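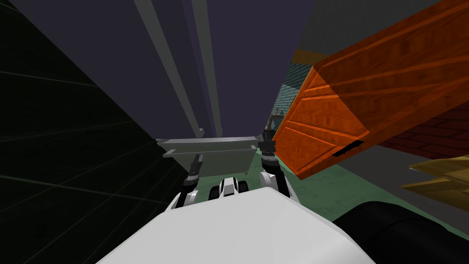
A robot that lives in a workshop has to practice before it can be useful, and a lot of its practice can be done inside a computer. Satska is a robot being built in a shared workshop on Rolska Street by Giorgia Melis, her father Brunello, and their friend Dindo Rivera. While the real arms are still being put together, a computer version of the robot is already at work in a make-believe room. It has a white body and two arms, and each arm ends in a dark gripper. The room has a brick wall, some teal tiles and a big orange wooden crate. All of it was drawn by a computer, down to the wood grain on the crate. This kind of practice place is called a simulation.

What is a simulation?

A simulation is a computer's copy of something. If you have played a video game where a ball bounces or a car skids, you have already used one. The computer has rules for how things move. It knows that a dropped box should fall and that two solid things can't be in the same spot.

A robot simulation uses the same sort of rules. The computer has a model of each part of the robot, including how long it is, how heavy it is, and which way it can bend. When the program says "raise the left arm," the computer works out where every part of the arm should go and draws it there.

Why not just use the real robot?

Real robots are slow to fix. Satska has 14 motors, and one of them costs 50 dollars. If an arm swings the wrong way and hits the workbench, a motor can break, and then everyone has to wait for a new one to come in the mail. If an arm swings the wrong way in the simulation, Dindo presses a key and starts over.

The computer can also practice when the workshop is closed. In November it ran 900 tries at one job, which was reaching out to a tray and stopping at its edge. Most of the early ones went badly. The arm stopped too soon, or it pushed right into the side. Giorgia kept a list of what went wrong in a green notebook, and her father changed the program to match.

How does a gripper work?

A gripper is a robot's hand. Yours has four fingers and a thumb, with lots of joints. Many grippers have only two fingers, and the fingers don't curl. They move toward each other to close and apart to open, a bit like kitchen tongs.

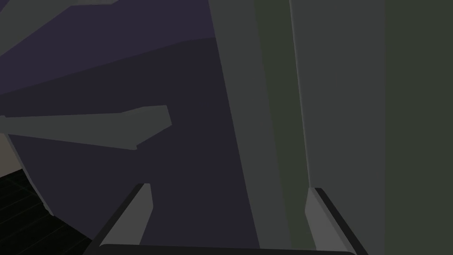
Closing the fingers is the easy part. The hard part is getting them to the right place first. The thing the robot wants has to be in the gap between the two fingers, and the fingers have to be turned the right way. Try this at a table. Hold out your thumb and one finger, keep them straight, and pick up a ruler that is lying flat. You will probably have to turn your wrist before it works. A robot has to work out that turn with numbers.

How does the robot know where things are?

In a simulation, the computer already knows where everything is, because it put everything there. It can look up the spot where a tray is sitting as easily as you can look up a word. A real robot doesn't have that list. It needs cameras or other sensors, and it has to work out from them what is near and what is far.

For this reason, Satska's builders often have the program use only what a camera on the robot would see. Views like that can look strange to us. Walls lean over, and something close up can hide half the room. Big flat shapes are hard to name when you can see only one side of them. The program has to cope with all of that.

Does practice in a computer always work in real life?

No. The real world has dust, loose screws and floors that aren't level. A real arm bends a tiny bit under its own weight. Real rubber gets sticky on a hot day. Engineers call the difference the "reality gap."

One way to deal with it is to keep changing the practice room. The computer can make the floor more slippery or move the tray a little before each try. A program that can manage all those changes has a better chance in a real room, where nothing is quite the way it was drawn.

Words to know

Gripper: the part at the end of a robot arm that holds things.
Joint: a place where a robot can bend or turn.
Sensor: a part that measures something, such as light, distance or how hard the robot is pushing.
Simulation: a computer's copy of something, used for testing and practice.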